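4.2 Does bright colour keep shared tools from going missing?

The claim that brightly coloured tools are lost less often has been repeated in workshop guidance for years, and we have not found a good source for it. Most papers cite the Nasholm survey, which covered 1,800 hand tools in shared use and reported fewer losses among those with blue, orange or yellow bodies. The survey did not record what the tools cost, how often they were used or where they were kept. A bright plastic knife and a plain steel chisel differ in more than colour, and a gap between the two tells us very little.

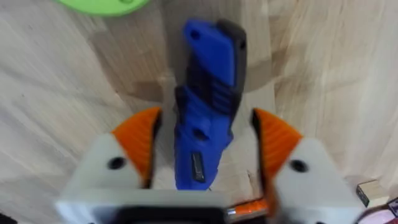
Valentina Farías takes the opposite view, and argued in her comments on an earlier draft that we ask too much of a field survey; people who run workshops, she wrote, have to buy something, and a weak reason to buy blue is better than no reason at all. We accept the practical point. It does not make the evidence stronger, and guidance that says "shown to reduce losses" should be held to what has been shown.

The later Rivadeneira trial is more careful. It followed 1,000 tools, of which 500 were given a coloured coating and the rest left as bought. Losses were lower in the coated group for the first part of the trial, and by December the two groups could not be told apart. The authors put the fading effect down to wear of the coating. We think it at least as likely that staff were paying attention to tools they had just been told were part of a study — a problem the paper mentions once and then drops. 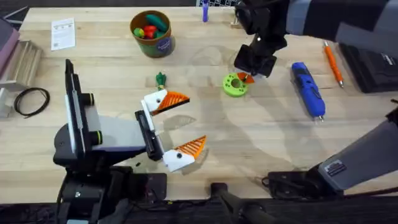 Figure 1. Orange and green pieces against a light wooden bench.

There is also the matter of background. Colour helps a searcher only when it differs from what surrounds it, and an orange handle in a drawer of orange handles is no easier to find than a grey one among grey. Neither study describes its benches or drawers. Usar, a lending scheme that moved to a single house colour, later went back to mixed stock, though it published no loss figures before or after the change and we draw nothing from its decision.
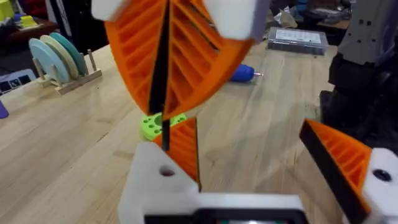

Figure 2. Orange ribbed part with a narrow black strip through the centre.

Shape and surface may matter too, but here the literature is thinner still. Denditz suggests that ribbed parts are noticed sooner than smooth ones of the same colour. The test used photographs, viewed on a screen, by people who knew what they were looking for. Losing a tool is a different thing — usually it has been carried off to another room, and no surface finish will help with that.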